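Pondel Zafu, Buckwheat Fill

Meditation cushions / Floor seating / Round

A round cushion for people who intend to sit still and have noticed that the floor has other ideas. The Pondel is our plain, everyday zafu. It has a pleated side, a carry handle, and a hidden zipper so you can take hulls out or put them back. It won't hurry you along the path, and we've stopped letting our supplier print that it will.

Most first-time buyers overfill. A zafu straight out of the carton feels like a sack of gravel, and the temptation is to add more gravel. Sit on it for a week first. The hulls settle, your hips settle, and what felt like a boulder becomes a seat. If your knees still hover above the mat after that, you want more height. If your feet go numb, you probably want less, or a chair, and plenty of serious practitioners use a chair.

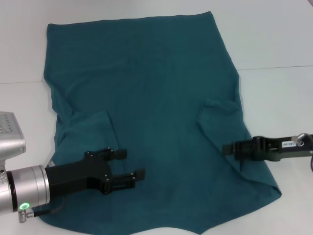
The shape is older than any of our opinions about it. Round cushions of this kind are used in Zen halls, where they sit on a flat square mat called a zabuton. The zafu tips the pelvis forward and the zabuton saves the ankles. You can buy one without the other, and people do, and then they write to us about their ankles.

What you get

Cover: cotton twill, removable, machine wash cold, hang to dry
Inner bag: unbleached cotton with its own zipper
Fill: buckwheat hulls, roasted and sifted
Handle: one, stitched at both ends
Spare hulls: one small bag, packed separately

Colors: charcoal, plum, moss. The saffron is gone. It looked wonderful in the catalog and like a traffic cone in a living room.

Choosing a fill

Buckwheat is heavy, firm and a little noisy. You'll hear it when you shift, and so will the person next to you, which does wonders for posture. Kapok is lighter and quieter but packs down over time and can't be topped up as neatly. If you carry a cushion on the bus to a group every week, look at the Prosholm, our kapok model. If yours stays put in a corner of the bedroom, stay with this one.

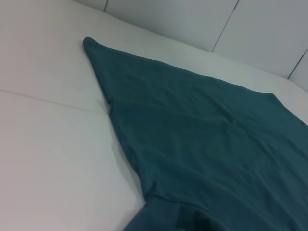
Care

Take the inner bag out before washing the cover. We mention this first on account of the mail we get. Wet buckwheat is a kind of porridge and there's no coming back from it. Wipe the inner bag with a dry cloth and leave it somewhere airy for an afternoon – May is good for this, if you live somewhere with a decent May.

Expect to replace the hulls after 3 years of daily sitting. They break down into dust slowly, and one morning you're closer to the floor than you remember. 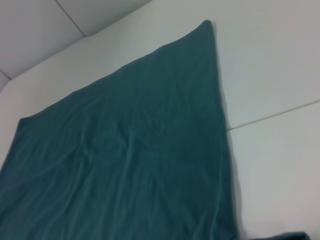 Returns are accepted for 30 days, sat upon or not. Please leave the hulls inside the cushion when you send it back.

Item 217. Page updated 2022-02-23.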